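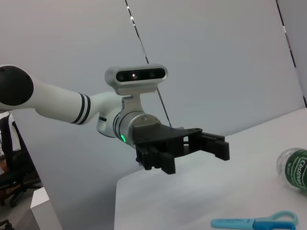 4. Setting up the Plendau table

The Plendau is supplied with the legs packed separately from the top. Choose where the table will stand before you begin, as it is heavy to move once assembled. Leave 40 cm of clear floor on any side where people will sit or pass.

Fitting the legs

1. Spread a blanket on the floor and lay the top on it, face down.
2. Place a leg over each corner plate with the flat side facing outwards.
3. Put in the 12 bolts by hand and turn each one until it just holds.
4. When all the bolts are in, tighten them with the key supplied. Go round the corners in turn and do not fully tighten one leg before starting the next.

Caution: Do not use a power driver. The threads in the corner plates can be stripped.

Turning the table over

5. With 2 people, lift the table clear of the floor, turn it and lower it on to all its legs together. Do not roll it over on its legs.

Levelling

6. Press on each corner of the top. If the table rocks, find the leg that lifts and unscrew its foot until it touches the floor.
7. Lock the foot by turning the collar up against the leg.

Note: On carpet, wait a day and check the level again.

Care of the top

Wipe with a damp cloth and a little washing-up liquid, then dry. Do not use scouring powder, bleach or wire wool. Lift objects when moving them across the surface and stand hot pans on a mat. Anything clamped to the edge should have a pad under the jaw.

Check the bolts after the first month and then twice a year. Spare feet and bolts can be ordered from Baysal, Notdale, quoting the number on the label under the top.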